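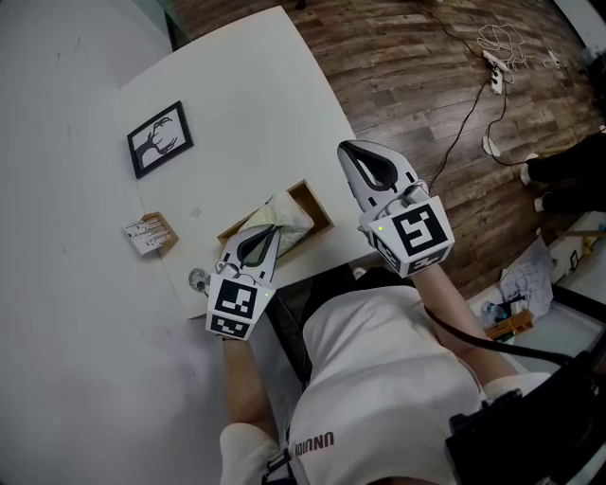

A framed deer, an open box and some bundled cloth: the table at the halfway stage.

By Njoroge Nyaga
Aug 13, 2018

There is a school of thought which holds that packing is a matter of boxes. My neighbours belong to it. When they moved in April they bought 200 of the things from an outfit called Torneck, flat, with a tape dispenser thrown in, and spent a weekend admiring the stack.

I belong to the other school, which believes that packing is a matter of the deer.

Every household has a deer. Ours is a black silhouette of a head and antlers, white mount, black frame, small enough to be no trouble and awkward enough to be nothing else. It is always the thing left lying on the table when everything sensible has found a home. It can't go in with the books. It can't go in with the pans. It wants cloth around it, and the cloth is already in a box, bunched up and hanging over the front like washing that has lost the will.

The moving guides are no help here. They tell you to start with what you use least, and I use the deer least of anything I own. By that logic it should have been wrapped first. But take a picture off the wall and the wall looks accusing, all faint grey scuffs you'd managed not to notice for years, so you put it off. Then it's the last night and you are wrapping antlers in a pillowcase.

I once tried doing it properly. I labelled everything, in capitals, with a colour for each room, and made a list that ran to 351 items before I lost interest somewhere in the cutlery. At the other end the boxes went wherever there was floor, and I spent 5 days looking for the kettle. It was in a box marked KETTLE, underneath a box marked MISC. There were 2 boxes marked MISC, and I'd defend both of them to anyone.

So my position is this. Let the cloth crumple. A neatly folded sheet protects nothing, and a badly bundled one will cushion a frame all the way across town. Leave the lid open until the morning, because you'll be back in there by ten looking for socks. And put the deer in the car, on somebody's lap, facing the windscreen.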